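Broronine Two-Finger Gripper Kit: Product Review
Laundry and Soft Goods Handling, Tested with the Lacroix Tabletop Arm

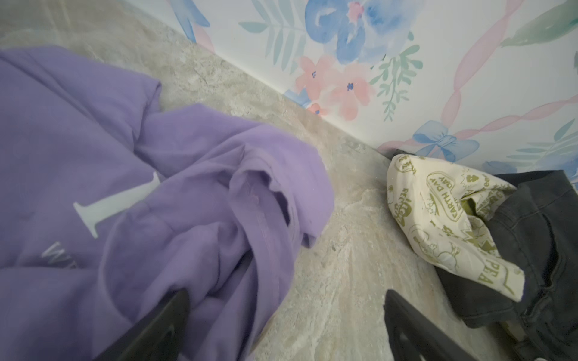 The Broronine kit is sold to laboratories and small workshops that wish to handle clothing and other soft goods with a light robot arm. It contains the gripper body, two flat fingers, a wrist camera mount, the cabling and a printed setup guide. Our office purchased one kit in December at the regular price and received no support from the seller beyond that offered to all customers.

Installation

Assembly required 15 minutes with the tools supplied. The mounting plate fit the arm without an adapter. The setup guide is clear as far as the wiring, but the chapter on calibration refers to menu names that do not appear in the current software. A corrected page was sent by Brasell, the distributor, upon request.

Performance

The trial consisted of 104 attempts to pick up a garment from a hard countertop and place it in a bin. Sweatshirts, trousers and cloth bags were included, and items were left in a heap before each attempt. The gripper completed 89 of these. Thick folds gave little trouble. Most failures involved thin fabric lying flat against the stone, where the fingers closed above the cloth. The Sterent kit, which we reviewed earlier, did better on thin fabric but often dropped heavy sweatshirts.

The fingers are black and show lint quickly. They should be wiped after every 10 cycles. Spare pairs are sold separately, and delivery was slow.

Recommendation

The kit is suitable for teaching and for research on mixed laundry. It is not recommended for sorting thin fabrics in its present form. Buyers should request the corrected calibration page at the time of order.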